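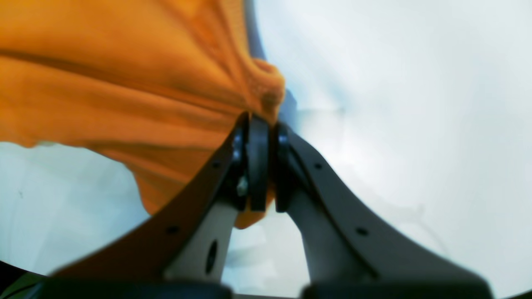 Orange cloth on a white surface at the Asholm folding room.

ASHOLM, 18 September 2025 – The Pleso Clothing Exchange is adding a folding table to its Asholm shop this fall, and we could not be happier to get it going! Every donated piece will be folded the same way before it goes on the shelf, so visitors can flip through a stack and find a size without pulling the whole pile apart.

The exchange took in 639 pieces in February alone, 238 of them pants, and the old shelves were never built for that.
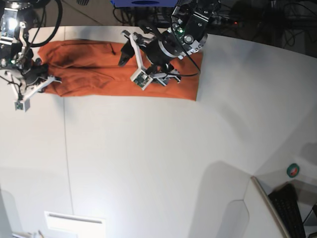 Pants get their own method, worked out with our sister shop in Mokden. Legs go together first, then the whole garment is laid flat lengthwise, like the long burnt-orange piece on the white table, and the soft wrinkles are smoothed out toward the hems. After that it folds in thirds and stands upright in the bin.

Free folding sessions run in the Nambiar Room, with five places at each one. Bring a bag of your own laundry if you like (mixed sizes are great practice). Sign up at the shop counter.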